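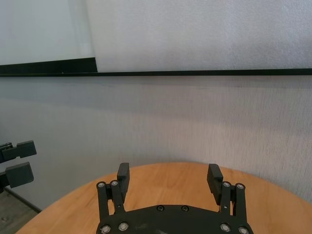 Silver screws, black plate

Round wooden table still tacky after oiling, what now?
teapotlid, Sunday, May 26, 2019

I gave the table top a coat of Lulitix hard oil and it still feels like the underside of a jam jar. The tin says leave it overnight. I've left it 4 nights! I used most of a 200 ml tin, going round and round with an old T-shirt until it looked lovely and shiny, and then I went to bed very pleased with myself. Paper sticks to it, my sleeves stick to it. Do I have to sand the whole lot off? I'd like to avoid that if I can — last time I was finding dust until September.

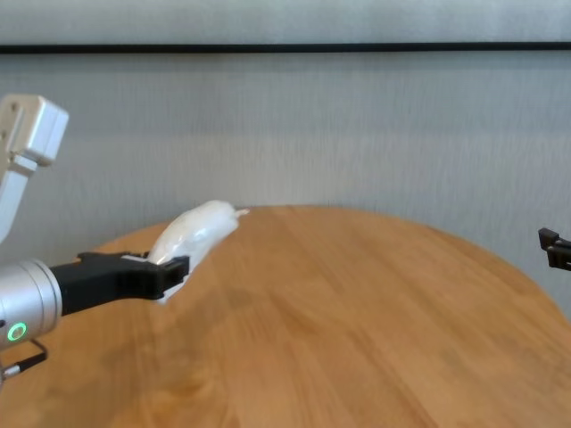

Tullel Community Help | Furniture & Finishes Club

mostlybeeswax

Too much oil, I'm afraid, and I've done exactly the same. The wood drinks what it wants and the rest just sits on top going gummy. Don't sand yet. Get some white spirit on a lint-free rag, open the windows, and rub with the grain. Change the rag when it starts dragging. I went through three on a table that size. Wipe it all down with a dry one and leave it for a couple of days.
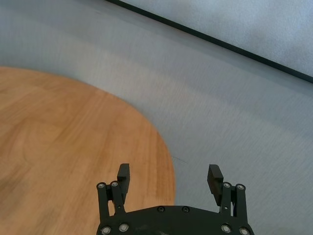

When you do the next coat, use far less than feels sensible, give it fifteen minutes and then wipe off everything you can. And please dry the oily rags flat outside before you bin them, don't leave them in a heap, they can catch fire by themselves.
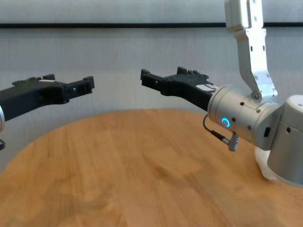 Round wooden table top, pale grey wall behind

fludside_58

what about just putting a cloth over it

gatepost

Cloth will stick to it, don't do that! I agree with the white spirit. If it's still grabby after two goes, try a fine nylon pad with a bit of fresh oil on it, which softens the old stuff, then wipe it dry. Okeke in Fludside sells the pads singly if you don't want a pack.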